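Progress report, second period — Surnero legislative budget tracking project
Submitted to the Vostari Fund, June

## 1. Status

Work is on schedule against the revised plan. The bill-tracking database is in use, the vote-history file is complete for the current legislature, and the first two briefing papers have been delivered. The third paper, on stopgap spending measures, is in review. One deliverable, the public search page, has moved to the next period for the reasons given in section 4.

## 2. Work completed

The database now covers 67 spending bills introduced in the Plurnatholm assembly since the start of the term. Each record holds the bill text at introduction, all adopted amendments, committee referrals, recorded votes and the final disposition. Records are updated within one working day of a floor action. Voice votes are logged as such and are excluded from the member-level analysis.

Of the bills tracked, 14 were stopgap measures. These were coded separately by length of extension, by whether they carried policy riders, and by the margin on final passage. Coding was done twice, by two analysts working apart, and differences were settled by reference to the assembly journal. The codebook went through one revision during the period. Riders that only restate existing law are no longer counted as policy riders, and earlier records have been recoded to match.

The two delivered papers cover amendment rules on the floor and the timing of committee reports. Both were sent to your program office in PDF and plain text. The second paper includes a correction to table 2 of the first, where two conference reports had been entered under the wrong chamber.
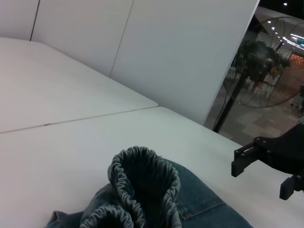 *Blue denim jeans on a white tabletop.*

## 3. Findings to date

These are interim and should not be cited outside the Fund.

- Stopgap bills reported with an agreed end date moved through committee faster than those reported with a blank date.
- Most riders were added on the floor, late in debate. Few originated in the committee of jurisdiction.
- Members facing a primary challenge voted against final passage more often than other members of the same party. The gap narrows once district margin is included, and the current sample is too small to say whether it holds.

The third point will be tested again after the fall session. We have asked Haberkorn, our data contractor, to extend the primary-contest file back one further term so the comparison rests on more than a single election cycle.

## 4. Delays and changes to scope

The public search page depends on a bulk feed from the assembly clerk's office. The feed changed format in the middle of the period, and amendment numbers are no longer unique across chambers. Haberkorn has written a conversion step that assigns a combined key. It works on current bills but fails on a group of older records where the chamber field is blank. Those records are being filled in by hand from the printed journal.

We do not request additional funds for this work. Up to 15 staff days will be moved from the outreach line to the data line, as permitted under the grant terms. The outreach sessions for local reporters will be held after the search page opens, so the transfer does not remove any planned event.

## 5. Next period

1. Deliver the third briefing paper after review comments are closed.
2. Finish the older records and open the search page for closed testing.
3. Code all conference committee actions for the term.
4. Rerun the primary-challenge analysis with the extended file.

The main risk is the calendar. If the assembly adopts a short extension in place of full-year bills, final votes will fall outside the reporting window and item 3 will be partial — we would then report on the bills closed by that point and carry the remainder forward.

## 6. Items for the Fund

We need written confirmation of the line transfer in section 4 before the next invoice. We also ask whether the Fund wants the vote-history file deposited with the Plurnatholm public archive at the end of the grant or at the end of each period. The archive accepts either arrangement, but the deposit form has to state which one applies.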